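Two Arms on a Tabletop: My Time With the Vorno Bench Kit

By Latrice Baptiste
2022-12-26 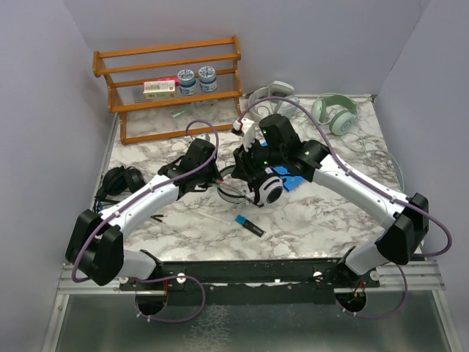

What you get for your money

Let me start with the price, since that's the first thing my brother asked me. The Vorno kit is 3,000 dollars for the pair of arms, the mounting rail, the grippers and the cables. You can buy a single arm on its own, but then you miss the whole point, and I'd tell you to save up a bit longer (or talk a friend into going halves!).

The arms go side by side on one long rail at the front of the table and reach away from you. I like that a lot. My last kit, a Zulero, wanted its arms on opposite sides, and I spent half my life walking around the desk to tighten something.

Putting it together took me two evenings. The printed guide is good up to page 9 and then gets vague right when you reach the wiring, so I gave up and watched the videos. They're slow, but the woman who does them has clearly built the thing a few times. One tip from me: leave plenty of slack in the purple cables where they go past the elbows. I tied mine down nice and tight the first time, felt very pleased with myself, and then had to snip every tie and start over.

How it does with real stuff

Every kit can pick up a foam block, so I don't bother with those anymore. I like a messy table: headphones, markers, jars, whatever is in the drawer. Headphones are my favorite test because they're such an awkward shape. There's the curved band, the round cups, and on some pairs a cord that wanders off across the table and snags on everything. A patterned tabletop makes it harder too. A slim white stick on white marble pretty much disappears, for me as well as for the software.

With the Vorno I had the most luck going for the band of the headphones with one gripper and keeping the other close by to steady things. Ear cups were hit or miss. Pens and markers were easy once I slowed the speed down, and I'd keep it slow for your first week anyway. Jars I'd call a work in progress, at least with my level of patience.

The part I didn't love

The software! It's called Plono, it comes with the kit, and it crashed on me more than I'd like. It also forgets your saved positions if you close the lid of your laptop. Support (they're out in Cairns, so expect your answers overnight) told me a fix is coming in January. They were friendly and quick, and they sent me a workaround that mostly does the job, but at this price I shouldn't need one.

There's also a care plan for another 1,000 dollars that covers motors and grippers. I skipped it. If you've got kids or students using the arms every day, you might feel differently.

Would I buy it again? Yes, I think I would, mainly for the rail and the way the two arms can meet in the middle without me fussing over them. I'd just wait for the new Plono before letting a beginner loose on it.

Last updated: after a reader asked whether the single arm comes with its own rail. It does, a shorter one.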